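Dernell Countertop Fruit Scale

I sold produce out of a tiny shop for years, and this is the scale I wish I'd had on the counter from the start. It weighs up to 29 pounds, runs on 2 D batteries (or the plug, if you have an outlet handy), and the numbers are big enough that my customers could read them without leaning in.

The tray lifts off for rinsing, so sticky peach juice isn't a big deal! I've been through 3 other scales and the buttons always went first — these are sealed under one soft pad. Press tare once with your bag or basket on the tray and you're back to zero.

Dragon fruit in a white basket, and a plastic bag with green printing:

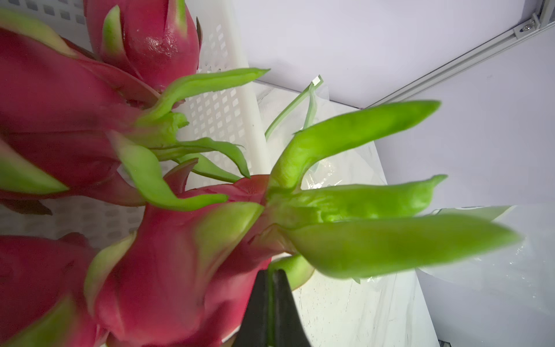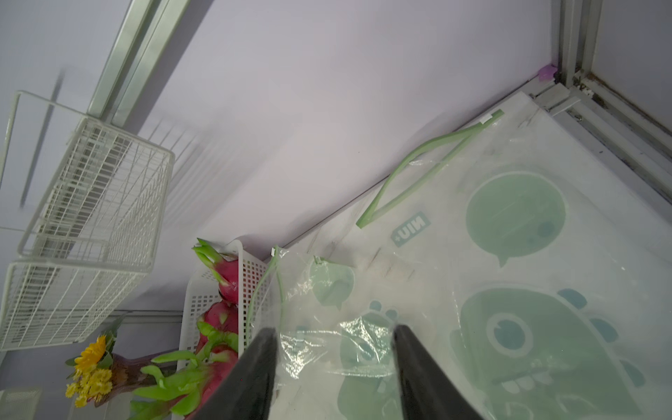

Comes in cream or Lornholm blue. The blue is a bit darker than it looks on most screens, so keep that in mind if you're matching it to something. The price is $104, and a spare tray is $50 (pricey, I know, but it's the same heavy steel). Batteries aren't included. Orders placed before noon go out the same day.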